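Club de robotique Sumden : vos questions, nos réponses

Qui peut s'inscrire ?
Toutes les personnes curieuses à partir de la seconde, et nous pesons nos mots ! Certains arrivent en sachant programmer, d'autres n'ont jamais tenu un tournevis, et tout ce petit monde finit par travailler à la même table.

Sur quoi travaillez-vous cette année ?
Sur la lessive, eh oui. L'épreuve du concours Pletodeck demande à un robot à deux pinces de prendre le linge dans un panier de toile et de le mettre dans une machine à hublot. Cela paraît tout simple quand on le fait chez soi en pensant à autre chose, mais le tissu se plie comme il veut et les anses souples du panier sont un vrai sujet de conversation entre nous.

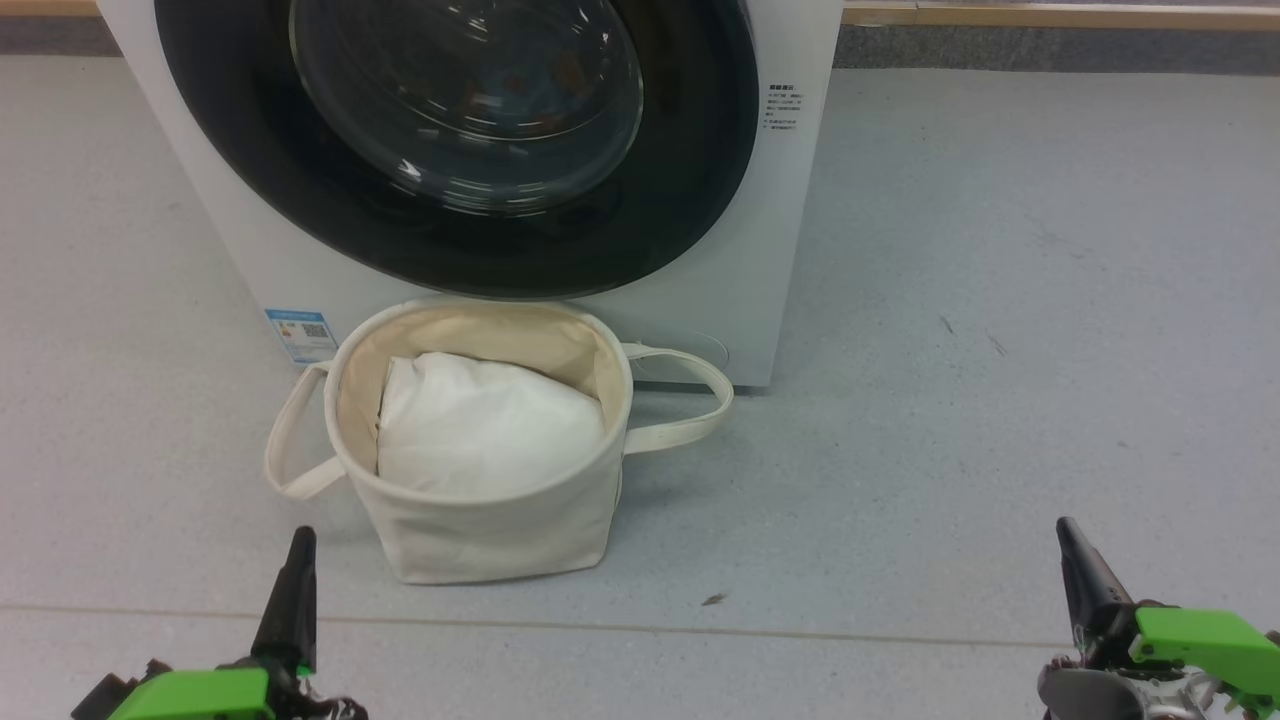
Nous avons donc découpé l'épreuve en petites étapes (approcher, saisir, soulever, déposer), et chaque binôme en choisit une selon ses envies. On peut changer en cours d'année, il suffit d'en parler à Huiling Qiu, qui tient le planning.

Faut-il apporter du matériel ?
Un ordinateur portable si vous en avez un, sinon nous en prêtons. Pensez aussi à attacher les cheveux longs et à laisser les écharpes au vestiaire, s'il vous plaît !

Combien cela coûte-t-il ?
La cotisation est de 42 euros pour l'année, assurance comprise. En cas de difficulté, écrivez à Viorica Krasniqi, elle trouve toujours un arrangement et cela reste entre vous.

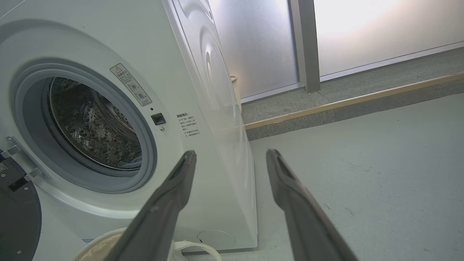
CONCOURS ET SÉANCES

Tout le monde participe-t-il au concours ?
Non, c'est au choix. Chaque équipe compte trois pilotes, et les autres peuvent très bien préférer le code, la mécanique ou le carnet de bord.

Peut-on venir voir avant de s'inscrire ?
Bien sûr, avec grand plaisir ! La prochaine séance ouverte a lieu le 18 janvier 2025, de 14 h à 17 h, salle Georgiou. Les parents sont les bienvenus, les petits frères et sœurs aussi, pourvu qu'un adulte garde un œil sur eux.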